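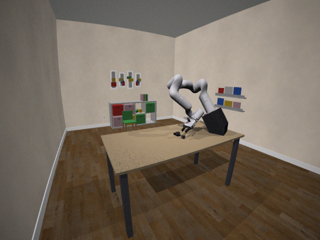 Timber table top gone rough after oiling, do I have to strip it?

Aatos Lappalainen
I put two coats of Dolen oil on a pine dining table in April and the top feels like fine sandpaper. The colour is good, it's just rough, worst near the corners. I sanded to 80 before oiling and wiped it down with a damp cloth. The tin says recoat after 8 hours and I left it overnight both times. Do I need to take it all back to bare wood?

Plestent
No need to strip it. 80 grit is too coarse to finish on, and the damp cloth raised the grain on top of that. Leave the oil until it has no smell, then rub the top lightly by hand with 240, going with the grain. Vacuum it, wipe with a dry cloth and put on one very thin coat. Wipe off whatever is still sitting on the surface after fifteen minutes. If it's still rough the next day, do the same again with 320. Lay the used rags out flat outside to dry before you bin them, as oily rags can catch fire in a heap.

Mamo
I just used wax on mine. Came up fine.

Plestent
Wax will hide it for a while, but you'd have to clean it all off before you could oil again. I'd also do a test patch on the underside first if you change brands. Not all of them go over each other, and some stay tacky for days in humid weather.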